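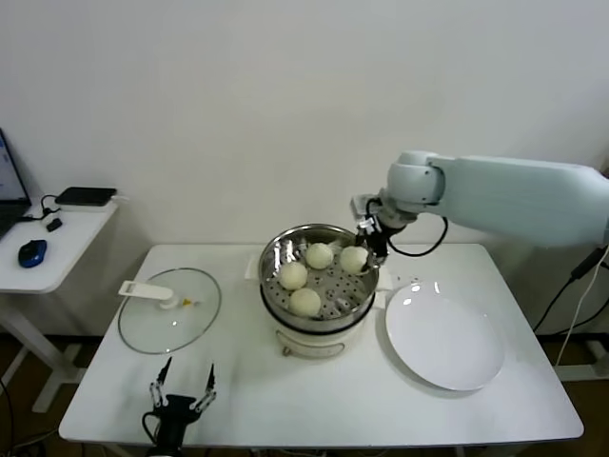 Fig. 1. Electric steamer with four buns in the basket, lid off, plate at the right.

February 2022
Vibeke Bergmann

Filed under: Course Handouts / Dough and Steam

Unit 2: Steaming filled and plain buns

Read this before the practical. The dough itself was covered in Unit 1 and the recipe sheet has not changed, except that the Levau flour is now used for all groups. It takes up a little less water than the Stosow flour we had before, so hold back a spoonful and add it only if the dough feels stiff.

Equipment

Each bench has an electric steamer, a round plate and a pair of tongs. In Fig. 1 the floor of the basket is perforated metal. Steam comes up through the holes, and anything that covers too many of them slows the cooking on that side. If you line the basket, use small squares of parchment under each bun and not one large sheet.

The lid in Fig. 1 is glass with a thin metal rim, and it has a small yellow vent. Keep the vent clear. Set the lid down flat on the table when you take it off, well back from the edge.

Spacing

Four buns are enough for a basket of this size. They are set apart in the figure, one toward the back, one at the right near the rim, one at the left and one lower down at the left front. Buns swell while they steam and will stick to each other if they start out too close. Torn sides were the most common fault in the last batch of lab reports, and nearly all of them came from crowded baskets.

Do not push a bun hard against the metal wall. The skin sticks there and comes away when you lift it.

Procedure

1. Fill the base to the line. Use cold water.
2. Shape the buns and let them rest under a cloth. They are ready when a light press with a fingertip springs back slowly.
3. Put the buns in the basket, cover, and switch on. Starting from cold gives the dough a last short rise as the water heats.
4. When steam comes steadily from the vent, start the timer. Plain buns get 12 minutes, filled buns 15.
5. Switch off and leave the lid on for three minutes.
6. Lift the lid with the far side first, so the steam goes away from you. Move it to the side without tilting water over the buns.
7. Transfer the buns one at a time to the plate. Take the ones nearest the rim first – they are easier to reach and leave room for the others.

Grip each bun low down and gently. The surface marks easily while it is hot.

What to record

Water temperature at the start, minutes until steady steam, and the weight of each bun before and after. Weigh to the nearest gram. Cut one bun through the middle and note whether the crumb is even.

A wrinkled or collapsed top usually means the lid came off too early or the dough was left to rise too long. Yellow spots point to baking powder that was not sifted. A dense, gray layer at the bottom means water was sitting in the basket.

Cleaning up

Unplug the steamer and let it cool before you empty the base. Wipe the base with a damp cloth, do not put it in the sink. The basket and lid can be washed as usual. Scrub the holes from both sides.

Reading: Gandesitz course reader, pages 91 to 100. The Coşkun notes on filled doughs are optional.

Last updated: week 2 of term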